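Qui sommes-nous ?

Stullgate est une école de langues. Nous enseignons le letton et l'estonien à des francophones, ce qui nous place à l'abri de toute concurrence sérieuse et, certains hivers, de toute clientèle.

L'école a été fondée par Ivars Toom et Urmas Dzene, deux traducteurs qui partageaient un bureau, une bouilloire et la conviction que le marché les attendait. Le marché a pris son temps. La première classe comptait deux élèves, dont l'un s'était trompé d'étage – il est resté trois ans et conjugue aujourd'hui très correctement.

Nous occupons toujours les anciens locaux de la maison Kalniņš, négociant en boutons. Le parquet grince dans la salle du fond, celle des niveaux avancés, et les élèves ont appris à parler par-dessus.

Notre méthode s'appelle Suvudley. Elle tient dans un classeur et repose sur 2 000 mots courants. Le classeur en contient 1 965, les autres faisant l'objet d'un désaccord entre les fondateurs. On commence par la table, les courses et la météo ; les quatorze cas de l'estonien viennent ensuite, quand il est trop tard pour se faire rembourser.

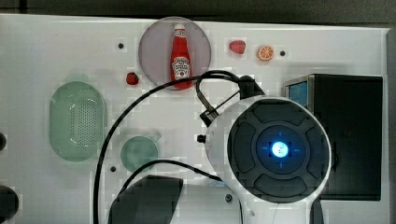 Les cours ont lieu le soir, en petits groupes, et reprennent chaque année en novembre. Les inscriptions se font au secrétariat ou par courrier. Le téléphone fonctionne aussi, mais Urmas décroche en estonien.

Page mise à jour le 23/2/18.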